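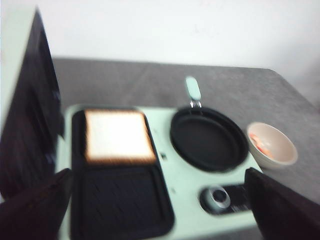

Zendbridge wants $26 a month for what it calls an insider's seat at the movies. I paid for two months in March and kept going into the summer, mostly to see whether the thing would improve. It did a little.

The service is a celebrity and film news tracker. You pick actors, directors and franchises, and it sends you alerts when something happens: casting, firings, reshoots, court filings. The sales page promises up to 2000 sources. I followed one franchise, a fantasy series called Nallmont that has been losing cast members for a year, and nearly everything I got came from the same handful of gossip sites I already read for free.

The "confidence score" is the part they push hardest. Every rumor gets a number, and I'd love to know who comes up with it. When word got out that the lead of Nallmont 2 was being replaced, Zendbridge rated it as close to certain. The studio denied it the same afternoon and the score didn't move for days. Then it vanished, along with the alert. No correction, no note. If you sell accuracy you should leave your misses where people can see them.

Search is decent. I pulled up 1262 items on the Holzer lawsuit and could sort them by date, which beats digging through old posts. The timeline view is good too, and I'd use it more if it didn't log me out every time I switched to my phone.

The comment section is fan armies yelling at each other. You can hide it, but the setting comes back on after updates.

Rilden does most of this for less, with fewer alerts and no scores, and its archive only goes back a few years. For casual fans I'd say that's plenty. If you write about this stuff for a living, the Zendbridge search might earn its price during a busy month. I canceled mine on Sat 6 August and have had three emails asking me to come back.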